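Severo Kitchen Demonstrations: Frequently Asked Questions

Last updated in March. Page kept by Torben Wunderlich. English is not my first language, so if a sentence is not clear, please write to me and I will repair it.

What is Severo?

Severo is a collection of robot demonstrations made in simulated kitchens. A person drives a simulated arm through a short kitchen task, and we save what the arm did together with what the cameras saw. Other people then use these recordings to train a policy by imitation. We do not train big models ourselves. We make the examples and we check them.

Who can contribute?

Any group which has an agreement with us. At this moment there are 5 groups. Two of them work with the Thiele input device and the other three use a normal game controller. Both are fine for us, but please write in your session notes which one you used.

What is inside one episode?

The joint positions, the gripper command, the camera streams, the task sentence and the success label. The task sentence is written before the episode starts. Please do not change it afterwards to fit what the arm did, even when the result was interesting.

Which kitchens are included?

The current release has 31 kitchen layouts. They differ in the counters, the cabinets and the small things standing on them. Many layouts contain a countertop appliance, and the operator must bring the arm close to it without pushing it away.

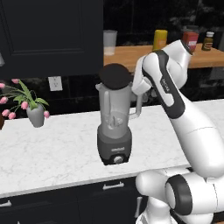
How long should one episode be?

Most good episodes are between 15 and 40 seconds. If yours is longer than one minute, look if you waited a long time at the beginning. Waiting time teaches the policy to wait, so please cut it with the trim tool before you upload.

Do you accept failed attempts?

Yes, and we are glad to have them, but they must carry the label "failed" and go in the separate folder. An attempt where the operator missed, went back and then reached the goal counts as a success. We call this a recovery, and you can mark it with the recovery flag.

How many demonstrations do you need for one task?

We ask for 49 per task and layout. In an earlier version we asked for fewer, and the trained arm was too much dependent on the start position. You do not have to make all of them in one session. I would even advise against it, as tired operators make all their movements in the same way.

Should I move the objects between episodes?

The reset script does this for you. It changes the position and the rotation of the loose objects and it leaves the furniture where it is. If an object lands in a place where the arm cannot reach, press reset again and do not record.

Why is there a camera at the wrist when there is already one for the room?

The room camera often loses the fingers behind the arm or behind a big object. The wrist camera always travels with the gripper, so the last centimeters before contact can be seen better from there. The policy receives both streams with the same time stamps.

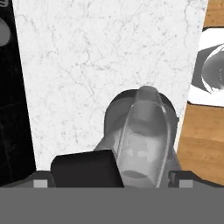 Wrist view: gripper finger pad over the marble counter, wooden surface to the right.

Part of my wrist picture is covered by the gripper. Is this an error?

It is normal. The camera is mounted close to the hand, so some part of the hand will be in the picture. Please do not crop it and do not move the camera in the settings file. All groups must use the same camera position, otherwise the recordings cannot be mixed.

How are the episodes checked?

First the Brenimance checker looks for missing images, jumps in the joint values and wrong time stamps. After that a person watches the episode at double speed. In the last round we sent back 166 episodes, and most of them had a success label which did not agree with the final position of the object.

Can I use the recordings for a real arm?

You can try. The Gereck export writes the actions in a format which is easier to replay on hardware. We have tested it only with slow movements, so start with low speed limits and keep a hand on the stop button.

I made a mistake in an upload. Can I delete it?

You cannot delete it yourself, but you can mark it as withdrawn on your session page. It will be left out at the next build. If you only need to correct a label, use "Edit label" on the same page and write a short reason in the field.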